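Print this page | E-mail this page

Workshop notebook -- remote controls, two white ones
6 March 2025
Entered by Kiros Araya

Continued from the list of small repairs which Raphaël Hamel left me. The two remotes belong to the ceiling fans in the Premdale reading room. The complaint for the first one (I call it A) is that it works only when you press the battery door with your thumb. The complaint for the second one (B) is that it does nothing at all.

I did the work on the floor, on the marble, and not on the bench. The bench is still covered with the Dimaculangan lamp parts and I did not want to mix the screws. The marble is smooth and easy to sweep, but it has so many veins in gray and white that a small light part disappears on it. Next time I will put down a dark towel first.

Before opening anything I checked the cells with the meter. The reading for the pair in A was good, so I left them in their place for the moment. From B I took the cells out before going further. Raphaël asks us always to do this and I agree with him -- a slip of the screwdriver across two contacts is a stupid way to lose a board.

Tool: the orange screwdriver from the second drawer. The handle has a fine grip texture near the end, and I like it better than the thin precision drivers in the Sondetti case, which turn in my fingers when the screw is tight.
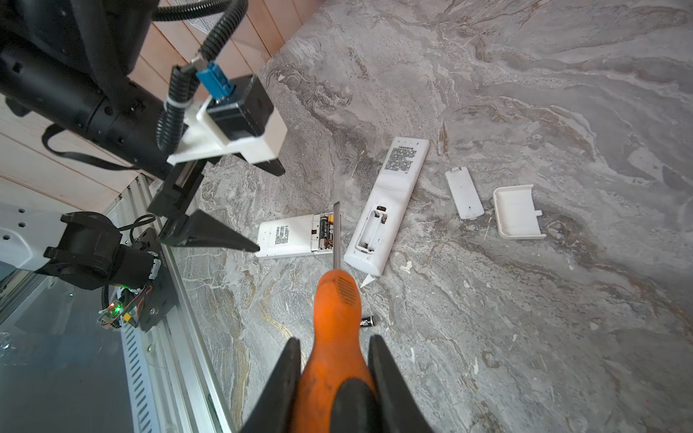
Remote with two AA cells still in, second remote with empty compartment, and the loose covers at right.

The narrow cover is the battery door. It has a small notch for the latch at one end. The larger one, with raised edges like a tray, has a small tab at the side, and this tab must go in first when closing. I tried it the other way and it goes almost to the end and then stops. Please do not push it there, the plastic is not strong.

I found also some small broken pieces on the floor, white plastic mostly. I put them in an envelope and wrote "fan remotes" on it. I can not say with certainty from which remote they come. One of them could be a piece of the latch from A, and this would explain the thumb problem, but I held it against the door under the lamp and the edges did not match well enough for me to write it down as a fact.

About B: the springs looked straight to my eye, but the meter showed a poor contact on one of them. I cleaned it with a cotton stick and alcohol, then with the glass fiber pen, three times in total. The resistance became lower after each pass. I did not yet test with fresh cells. The box from Dukberg had only AAA, which I discovered too late, and the good AA cells are locked in the store until Raphaël comes back.

For A, I would first try a thin piece of foam inside the battery door, before ordering any part. We have a sheet of 3 mm foam from the door seals. If it holds, good. If not, we ask the reading room if they accept tape for some weeks.

To do:
- fresh AA cells, four pieces, one set for each remote
- test B, then close it, tab first
- foam in A
- copy the text from both labels into the parts book before they go back (the print is small, use the magnifier)
- put the orange screwdriver back in the second drawer, not in the cup

Raphaël, if you continue this before me, the envelope is in the tray beside the meter. The remotes are not marked yet A and B, I will do it with pencil on masking tape when I am in.

K.A.

Workshop notebook, internal pages | Contact the workshop | Copyright 2025 | Back to top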